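Two-arm sorting table, grip keeps missing thin bands
Workshop builds > Robot arms

trekcombe_shed
17 July 2026
Running two arms on an extrusion frame at our shared shop. The job is rubber bands into baskets by color. Blue is fine. Orange and black are giving me trouble, mostly where they overlap. The gripper closes on the orange one and the black one comes up with it, or it closes on bare wood. I'm on run 1251 of the log and the miss rate hasn't moved since I changed the finger pads.
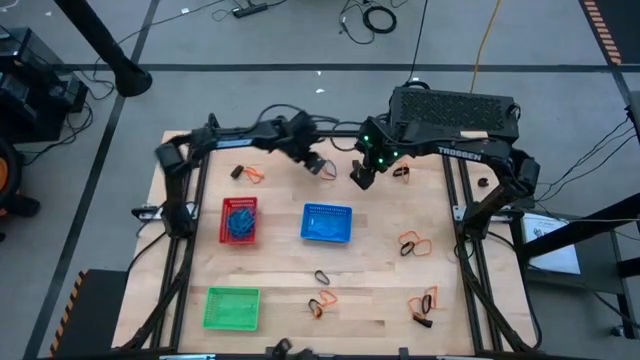 I've tried a slower approach and dropping the close height by 2 mm. Slower helped a little. Lower just scraped the table. Power and cables mostly run behind the frame so nothing snags during a pick.

valtatwood
Your close height is fine. It's the table. A hard top gives the fingers nothing to sink into, so a flat band slides out from under them. Put down a thin foam mat and try again.

costa_bench
Disagree on foam. I had a mat on mine from December on and the bands stuck to it — worse than bare wood. I'd tilt the wrist 30 degrees and come in from the side.

valtatwood
Depends on the foam. Closed cell doesn't grab.

costa_bench
Mine was closed cell.

pumodlow
Are you using both arms on one pick? For tangles I pin with one and pull with the other. Takes longer per band but I stopped getting doubles.

trekcombe_shed
No, they take turns right now. The pin and pull idea makes sense for the overlapping ones. I'll try the wrist tilt first, it's a one line change. Foam after that if I can find an offcut.

valtatwood
Do 3 full runs before you judge it. One run tells you nothing.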